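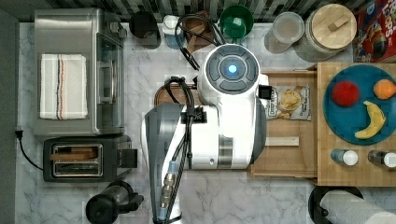

Tilside two-slot toaster, black and silver, long-term review

I bought the Tilside in October to replace a four-slot model that had stopped holding its lever down. We are a household of two and the four-slot had always been more than we needed. This one cost $40 at a regular store, with no coupon. I have used it nearly every day since, usually twice in the morning and sometimes again late at night. The notes that follow are from that use. I did no lab testing and I don't own any of the equipment for it.

Size and placement

It takes up little room. Our counter is marble and most of the space is already spoken for, with a toaster oven on the left and the canister and mug along the back. The Tilside fits on the same side as the toaster oven and leaves room to work in the middle. I would have liked to push it all the way to the wall, but the instructions ask for clearance on all sides and I have gone along with that.

The cord is on the short side. It reaches our outlet easily, but in my old apartment, where the only free outlet was behind the refrigerator, it would not have worked. Measure before you buy. There is a wrap under the base for the extra cord, and it holds well enough, although the plug end tends to slip out when you carry the toaster.

The rubber feet grip. I can push the lever down with one hand and the toaster stays where it is. The old one used to travel an inch or so every morning.

Toasting

The dial runs from 1 to 6, with no clicks between the numbers. I keep it a little under 3 for ordinary sandwich bread, which gives a medium brown. At 2 the bread comes out warm and dry with hardly any color. At 5 it is too dark for me, and I have never had a reason to go to 6.

I timed one cycle at my usual setting with the toaster cold and got 134 seconds. The next batch, started right after, came up darker at the same setting. Most toasters in this price range do this. I turn the dial down slightly for the second round and the color matches.

Browning is even from side to side. Top to bottom is less good. On a tall slice, the last half inch at the top stays pale, and with the oval country loaf we buy on Mondays I have to flip the slice and give it another short run if I want that part done. Regular square bread has no such problem.

The slots are wide enough for a thick hand-cut slice and for most bagels. The wire guides close in on thin slices and keep them upright. A very thick bagel half will go in but rubs against the guides on the way up, and I have had to unplug the toaster and work one loose with a wooden spoon handle. That happened twice, with the same brand of bagel.

Frozen waffles do well on the frozen setting. The two I make most mornings come out crisp at the edges and hot through the center. Frozen bread is less predictable. Heels and end pieces burn before the rest is ready.

Controls

Besides the lever and the dial there are three buttons: cancel, bagel, and frozen. They are small and the labels are printed in gray, which is hard to read before the lights are on. The bagel button is supposed to heat only the inner side. In mine the outer side still gets some color, less than the inner one, and I don't mind that.

The lever has a high lift, so small pieces like English muffins come up far enough to grab. I use this more than I expected to. The pop is loud. If someone is asleep in the next room they may hear it.

Cleaning

The crumb tray slides out from the back. I would prefer it on the side, since I have to turn the toaster around to reach it. The tray is thin metal and has bent a little at one corner, but it still goes back in. I empty it on weekends. If I leave it longer there is a burnt smell.

The silver parts show fingerprints. A damp cloth takes them off, and a dry towel afterward prevents streaks. The black parts hide fingerprints and show flour.

Compared with the others

Before buying I borrowed a Nesero two-slot from a relative for a couple of weeks. The Nesero browns more evenly at the top of tall slices and its pop is quieter. It also costs a good deal more, and its slots are narrower. If you mainly toast bakery bread with a high crown, the Nesero is worth looking at. For bagels I would choose the Tilside.

I also still use the toaster oven, mostly for open-faced sandwiches and reheating pizza. It can make toast, but it takes longer and the bread dries out before it browns. I had thought about keeping only the oven and saving the counter space. After a week of trying that I went back to having both.

Problems so far

The dial has loosened slightly. It turns more easily than it did when new, and I sometimes knock it when I wipe the counter, so I check it before I push the lever down. The finish near one of the slots has a faint yellow tint that does not come off. Neither one affects the toast.

The first few cycles gave off a strong smell. The booklet mentions this and says to run it empty. I ran it empty several times with the window open and the smell was gone by the next day.

Who it suits

One or two people who eat ordinary bread, bagels and waffles, and who have an outlet close by. A family of four will spend a lot of the morning waiting. People who buy tall loaves will be flipping slices.

I would buy it again at $40. I saw it listed at a higher price last week, and at that price I would compare it with the Nesero first.

Four stars out of five. The star off is for the pale strip at the top and the crumb tray being at the back.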